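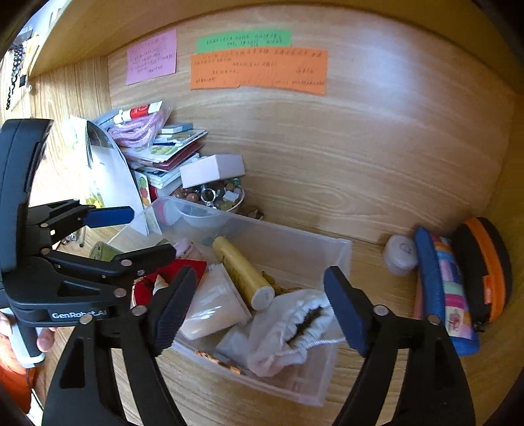

Nele Koster asks that new club members read section 2 before they touch a gripper, as most of the failed recordings in May came from skipped centring.

2. Centring the fingers over a soft item

Applies to the Drada shelf task, student build.

1. Hold the gripper by its handle and open the fingers fully.
2. Advance into the shelf until one rubber pad is on each side of the item. Keep clear of the bin rim.
3. Pause for 2 seconds - the Vurlow logger marks the start of the grasp from this pause.
4. Close slowly. Stop when both pads touch the fabric.
5. Lift, hold, and lower to the same spot.

Note: A trailing drawstring can catch in the linkage. Approach from the side away from the cord.

Caution: Keep your free hand off the rivets and linkage arms while the fingers are moving.

Repeat up to 17 times per session, then save the log and initial the lab sheet.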